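Kaltden opens tray sorting line to schools and small offices

HUNDBERG, July. Kaltden, a maker of desk storage, today announces that its Turnulside tray is now available to schools, libraries and small offices. Until now the tray was sold only to furniture shops in larger quantities. From this month any customer can order a single tray, and the price for one is the same as the price in a full carton.

Turnulside is a plain open tray in translucent plastic. It has no lid, no dividers and no label holder. It is made to stand on a table next to other trays of the same kind, so that every group of small things has one color and one place. Pens go in one tray, markers in another, and the small blocks, erasers and clips that always remain at the end of the day go in a third.

The company has worked on the tray for 2 years together with the design studio Su. The first models had inside walls, and the testers did not like them. A wall which is correct for a pencil is wrong for a thick marker, and in the end the things were lying across the walls. The present tray has a flat floor, and a pen or a marker may lie in it at any angle.

"We wanted a tray that a child can use without instruction and an adult can use without thinking," the company says in its product notes. "When the sides let the light pass, one can see if something is inside also from the other end of the table."

Four trays are the set which Kaltden recommends for one work table. Three of them can stand in a row at the far edge, and the fourth stands at the near corner, where the hand arrives first. Customers who tried the set at home often used this near tray for the pens they need every day. The company does not insist on this order. Some left-handed testers moved the fourth tray to the other side and were satisfied.

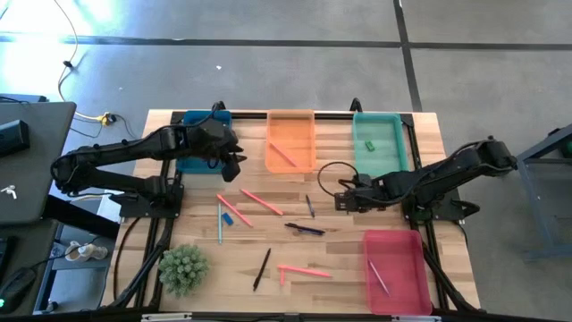 Text and picture: Kaltden press office, Hundberg

Three trays stand along the far edge of the wooden table, blue, orange and teal-green, and one in pinkish red stands at the near right corner. The sorting is at an early point. A pink marker lies in the orange tray, a small green block in the teal one and a thin pale pen in the red one. More markers, a light-blue pen and a small blue block are still on the wood.

Kaltden advises to begin a sorting in nearly this manner, but with one thing in every tray as a sign for the rest. After this it is easier to continue, also for a group of children who work at the same table. Teachers who tested the set have asked for a written suggestion, and the company has made a short sheet with the following steps:

Put everything out on the table, also the things from the drawer.
Place the trays before you begin, and do not move them during the work.
Choose one kind of object for each tray and lay one piece inside.
Take the nearest objects first.
Leave the broken and dry pens on the table until the end and then throw them away together.

The sheet comes free with every set. It can be copied for use in the classroom.

Beside the colors of the first series, the tray can be ordered in clear plastic. Colors may be mixed freely in one order, and it is possible to buy four trays in the same color for customers who prefer a quiet table. The tray should be washed by hand with warm water and a mild soap. Marker ink can be removed with a soft cloth when it is fresh. Old ink may leave a weak shadow, mostly on the clear tray.

For the start of the new sales, Kaltden has prepared 2,000 sets in its storehouse in Hundberg. Of these, 1,138 are already reserved by schools which wrote to the company during the spring. The remaining sets will be sent in the order in which the requests are received. A second production will follow after the summer, and orders which come too late for the first one will be moved to it automatically, without a new form.

Replacement trays will be sold one by one for as long as the series is made. The measurements will stay the same, so that a new tray can stand in a row with older ones and also be stacked inside them.

About Kaltden
Kaltden makes trays, boxes and shelf inserts for work tables at home, in schools and in offices. The company has its office, its storehouse and a small showroom in Hundberg.

About Su
Su is a design studio for everyday objects. Turnulside is its first work together with Kaltden.

Press contact
Kaltden press office, Hundberg
Sample trays for journalists are available on request. Please write the wished color and a postal address in the message.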